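Venberg Pendant Alarm: two months with it

I bought the Venberg pendant for my mother-in-law in April, after her second fall. It is a single button on a neck cord, paired with a base unit that plugs into the phone socket. Press the button for two seconds and the base dials up to four numbers in turn, then opens the loudspeaker.
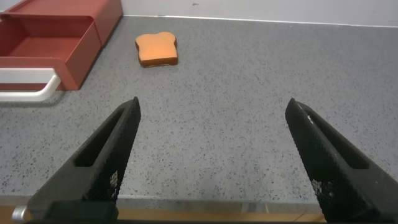

Setting it up took 30 minutes, most of it spent recording the spoken message. The booklet is poor. It tells you to hold the green key until the light flashes, but the light flashes for three different reasons and only one means it is ready. I rang Darnau, who sold it to us, and Modupe Ekwueme in their support team talked me through it.

Range is given as 80 metres outdoors. We got a clear signal as far as the garden gate and lost it at the garage. Indoors it worked in every room, the bathroom included.

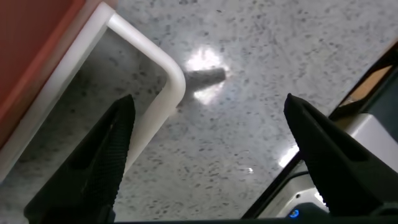
The button itself is stiff, and that matters if your hands are weak. It needs a proper push with the thumb. The casing is smooth plastic and slides about when you grip it. I would have liked a finish like the fine diamond texture on those black gripper fingers, at least down the sides. A neighbour, Sota Nagano, has the older Lindaris model, and its button is larger and softer — but it does go off by accident.

Sound from the base is loud enough to hear from the next room with the door open. The backup battery is a 750 mAh pack and kept the unit going overnight when I unplugged it.

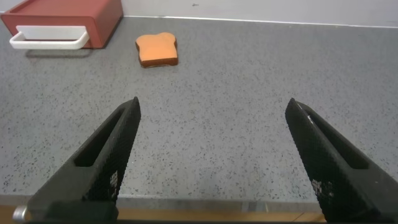

There is no monthly charge, as it calls family and not a call centre. If you want someone answering at 3 am, look at Rutkowska, who charge a subscription. For us the Venberg does the job. Four stars, one off for the booklet.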